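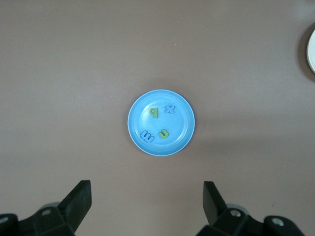

Hsin-yi Pan asked me on Wednesday whether the letters come with the plate or whether she'd have to go digging in her own cupboard for one, and could she please have an x that isn't yellow, because her son has decided that x is a blue letter and there's no arguing with him.

Good questions, both of them! The plate comes with the set. The colors I'll get to further down, but the short version is yes, write it in the order notes and I'll go through the bin for you.

Cindeck Foam Letters with Sorting Plate
Item 1246
Filed under: Letters & First Words / Table Play / Quiet Stuff

So, the letters first. They're small lowercase foam letters, thick and soft with rounded edges, and they feel nice in the hand in a way I didn't expect when the first box came in. I'd been selling the thin kind for years (you know the ones, they curl up at the corners and end up under the couch) and I had more or less decided that foam letters were foam letters. Then I sat down with a handful of these at the kitchen table and started spelling rude words, as you do, and that was my evening gone.

The thickness is what sold me. A kid can pick one up without having to peel it off the table with a fingernail, and you can stand a few of them on edge if you have the patience. The o will roll. I'm just telling you now.

They're lowercase, and I get asked about capitals a lot. Cindeck does make a capital set but I don't carry it at the moment. The teachers who shop with me nearly all want lowercase, since that's most of what kids see in their books, and I only have so many shelves. If enough of you email me about capitals I'll give in, I always do.

Now, b and d and p and q. They have no front or back marking, no dot, no little line to show which edge is the bottom. Turn one around and you have another letter, flip it and you have a third. I've had one return over this and a dozen emails from people who love it. My own feeling is that it's half the fun – put a green one down on the plate, ask what it is, then walk around to the other side of the table and ask again. My niece thought that was the best trick she'd ever seen. If your child is at the stage where mix-ups end in tears, though, maybe put those four away in an envelope for a month and bring them out later. The n and u do the same thing, by the way, but for some reason they never upset anyone.

The plate

Round, light blue, plastic, with a low raised rim. It's made by Ojala and I put it in the set myself, so if you've seen the Cindeck letters somewhere else without one, that's the reason. I tried trays before the plate. Trays are fine, but they have corners and letters get stuffed into the corners, and then somebody has to tip the whole thing out. A plate you can just swirl.

It's shallow on purpose. Three or four letters at a time is plenty for a small kid, and they can see every one without any digging. Kilian Thaler, who buys from me for his after-school group, puts four letters on each plate, hands them out, and has the kids shout when they can make a word with the plate next to theirs. I pinched that idea and have used it at two birthday parties, and it bought me a good long stretch of peace both times.

The rim does a decent job of keeping things together if the plate gets bumped. It won't save you from a full arm sweep. I've tested that too, not by choice.

You can eat off it, it's an ordinary plate. I'd keep one for letters and one for lunch though.

Colors

The letters come in mixed colors, and I can't promise which letter will be in which color. They're packed at random before they get to me. You might get a green q and a blue x, you might get it the other way around. Lime green and light blue are the ones people go for, so I've started keeping those apart in a separate bin. Ask and I'll do my best. Blue letters on the blue plate are a bit harder to spot than the green, and a couple of parents have told me they use them for a "find the sneaky one" game.

What's in the set

Letters: 2 of each, a to z, lowercase
Plate: 1, light blue
Bag: 1 cotton drawstring bag, which is plain and does the job
Card: a little folded card with some word ideas that I wrote myself, sorry about the drawing of the yak

Two of each letter gets you further than you'd think, but not as far as "banana". If you want to do longer words or you have more than a couple of kids at the table, go for the classroom tub, which has 400 letters and five plates. There's a 500 tub listed in the Cindeck catalog as well. I don't stock it but I can order it in – allow a few weeks and email me first so I can check the shipping, because it's a big awkward box.

Looking after them

Warm water and a drop of dish soap, swish them around in a bowl, lay them out on a towel. Please don't put the letters in the dishwasher. They float up, they get into the spinning arm, and I've had to take mine apart with a butter knife. The plate can go on the top rack.

Press hard with a fingernail and you'll leave a mark. Most marks come out by the next morning. Teeth are a different matter! Foam and teeth don't mix, so keep these away from babies and from anyone who still puts things in their mouth, and from dogs. Gøran Solheim lost both his s's to a spaniel and wrote me a very sad note. I do sell single replacement letters, they're in the list at the bottom, and I sent him two.

A few things people have written in

Teodoro Macaraeg: We keep the plate on the kitchen table and I leave a word on it every morning before work. My daughter leaves one back. Yesterday's was "zup" and we are still discussing it.

Kjell Sandberg: Nice letters, bag is a bit tight once they're all in. The plate doesn't fit in the bag so I store it underneath.

Kjell's right about the bag. I've ordered a larger one and it should be in the sets from June on. If you already have the small bag and it's driving you up the wall, let me know and I'll pop a big one in with your next order.

Shipping

Sets go out on Wednesday, tubs when I can get the car. I wrap the plate in paper and put it flat at the bottom of the box. If it does get to you cracked, send me a quick photo and I'll mail another, no need to send the broken one back.

If you're close enough to come by the shop in Taltetthorpe, there's a set open on the table by the window and you're welcome to sit and fiddle with it. Mornings are quieter. The z may be missing – I'm fairly sure it's behind the radiator.

You might also like
Single replacement letters, Cindeck, lowercase
Classroom tub, 400 letters with five plates
Ojala plate, light blue, sold singly
Foam numbers, mixed colors
Large cotton drawstring bag
Word cards, set one (with yak)

Plodberg, Taltetthorpe | Contact the shop | Shipping and returns | © Plodberg | Back to top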